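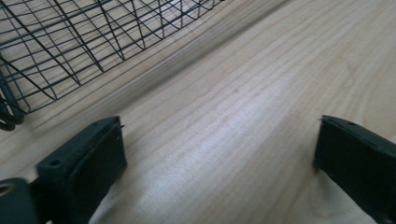 Grarnex Hand Teaching Kit, six weeks in

Rating: 2.5 out of 5
Posted September 2026
Used in: packing and returns room, mail-order housewares

I pack orders for a living. I am not an engineer and I didn't pick this product, so take the review for what it is. The shop I work for is in Sovstead, we sell kitchen and storage stuff by mail, and in the busy part of the year eleven of us work the room. Management bought the Grarnex kit to go with a Hirkik arm that was already on order. The kit is the part we hold. You squeeze it, the two fingers close, and you do your job with it in place of your hand while it records. Later the arm is supposed to do what you did.

The sales page says it lets "your team pass on what they know." I'll come back to that line.

What you get

The gripper itself, a charging dock, a spare pair of fingers, a short cable, a tablet with the software on it and a printed booklet. The booklet is decent. The software wants an account for each worker and a password with a symbol in it, so the first morning went to that. We rent ours at 535 dollars a month, which includes the software and what they call priority help. I have used the priority help twice. Once they answered the same afternoon, and once it took four days and the answer was a link to a page I had already read.

Setup on the table was easy. We cleared one of the Baláž packing tables by the wall and the manager ran tape around the area we were supposed to stay inside. You do a calibration where you move the gripper slowly over the table and back, and if you go too fast it tells you to start over. I went too fast a lot. After the first week it took me two minutes.

How it feels to use

Heavy at the wrist. Not awful for ten minutes. By the end of an hour I was holding my elbow against my ribs, and a coworker with small hands couldn't close the trigger all the way without using her other hand, which the software then complained about. Grarnex sells a smaller grip. It costs extra and ours still hasn't shown up.

The fingers open wide enough for most of what we sell. Boxed items are fine. Mugs are fine once you learn to go for the body and leave the handle alone. Towels are better than I expected, as you can just pinch a fold and go.

Wire goods are another story. We sell a lot of baskets, trays and racks, and in normal work I pick up a mesh basket by hooking a finger through it without thinking. With this thing you have to come down over the rim, get one finger inside and one outside, and keep it level. Tilt it a bit and a tip can end up in the mesh. Then you're shaking a basket off a machine, and the recording is spoiled, and you delete it and go again. Thin rims also slip. I got decent at it by the third week, but I was decent at a motion I would never use in my real job. That bothered me more as time went on. The promise is that the arm learns how we work. What it was given was how we work with a big clamp on our hand.

The table finish gave us trouble too. Ours is varnished, and under the ceiling lights you get a glare in the middle of it. The booklet says to avoid shiny surfaces. It says so on page nineteen, after you've set everything up. We put down a gray mat in the end, and the recordings from before the mat were marked low quality by the software. It doesn't tell you how low or whether they count for anything.

The numbers we were given

The goal set by the office was 286 good recordings per item type before the arm would be tried on it. I asked where the number came from and was told it was in the plan. For boxed goods we got there in eight working days with two people trading off. For baskets we needed more than 32 hours of table time, and I would say a third of what we did was thrown out.

None of that time was extra. The orders kept coming, and whoever was on the gripper was off the line, so the other people in the room packed their share. The first two weeks the daily target stayed where it was. We had to ask for it to be lowered, and it was lowered by less than one person's work. If you run a packing room and are thinking about one of these, budget for a body missing from the line the whole time. Grarnex's planning sheet has a row for "operator hours" and the default value in it is zero. I'm not kidding, check it.

What the arm does with it

On boxed goods, pretty well. It picks a box from the tray and puts it in the carton, the right way up most of the time, at maybe half my speed. It doesn't get sore and it can run through lunch. I'll give it that. The 20-pound cookware boxes are out of its range, so the one job everybody in the room would happily hand over is still ours.

On baskets, in the trial we ran, it got 70 out of every hundred into the carton without someone stepping in. The Hirkik people seemed pleased. I wasn't, as thirty out of a hundred means a person has to stand next to it. You can't do your own packing while you wait for it to fail. You can try, and what happens is that you look up every few seconds and you pack the wrong lid with something.

So there's a new job in the room now, called cell attendant. You watch, you clear, you press resume. It pays the same as packing. Two people like it because it's easier on the back. I did it for a week and found it very long. You don't talk to anybody because the arm is off by the wall behind its fence, and on the line we talk all day. Something nobody put on a planning sheet is that the line used to be where new people learned the work. You stood next to someone who knew it. Now a new hire may get put on attendant first because it takes less training, and after a month they know how to press resume.

About passing on what we know

Back to the sales line. I've got nothing against teaching. I've trained plenty of people and I like doing it. When I train someone they can ask me why the glass lids go in sideways, and next year they're still in the room with me and can cover when I'm out.

With the kit, what I know goes into a file. We were asked to sign a page saying the recordings belong to the company, and the page has one line saying Grarnex may use them to "improve its services." I asked if that meant other shops would get arms trained on our hands. The answer was that it was standard wording. I signed. So did everyone. There was no bonus for the recordings and I don't think it had crossed anyone's mind upstairs that there should be. To be fair to Grarnex, that's on my employer as much as on them. But the booklet has a whole chapter on "getting buy-in from floor staff" and the suggestions in it are stickers, a leaderboard and a pizza lunch. We got the leaderboard. It ranks people by number of recordings and takes no account of how hard the item is, so whoever gets boxes wins.

We have been told no one is losing hours over this. I believe the manager who said it means it. I also noticed that when one person left in the summer, the spot wasn't posted.

Small complaints

The dock light is the same green for charging and charged. Get close and you'll see a tiny icon, but that's no use from across the room.

Finger tips wear. Ours are starting to look rough on one side already, and the spare pair doesn't come with the little screws.

The tablet logs you out after five minutes, and you're wearing a gripper on the hand you'd type with. Left-handed people have it easier here, for once.

The beep when a recording is rejected is loud. You can't turn it down, so the whole room knows.

What I liked

The calibration is quick once you have the pace. It has been dropped twice from table height and still works. Battery gets me through a morning. The replay feature, where you can watch your own recording back, is useful in a way I didn't expect. I saw that I reach across my body for cartons and I've since moved them to the other side, and my shoulder is better for it. That may be the best thing I got out of the whole project, and a phone propped on a shelf would have done the same.

Would I tell another shop to get it?

If most of what you ship is boxes of a similar size, maybe, and rent before you buy. Get the smaller grip in the first order. Put down a mat. Read the data page with someone who can explain it, before anyone records anything, and settle what happens to the target and the pay while people are teaching.

If you ship wire goods, or anything with holes and thin edges, ask for a trial on your own stock and stand there with a clipboard. The demo we got was all boxes and one very cooperative sponge.

Our rental is up for renewal at the end of the quarter. I've asked to be in the meeting and haven't heard back. I'll update this if the small grip ever arrives.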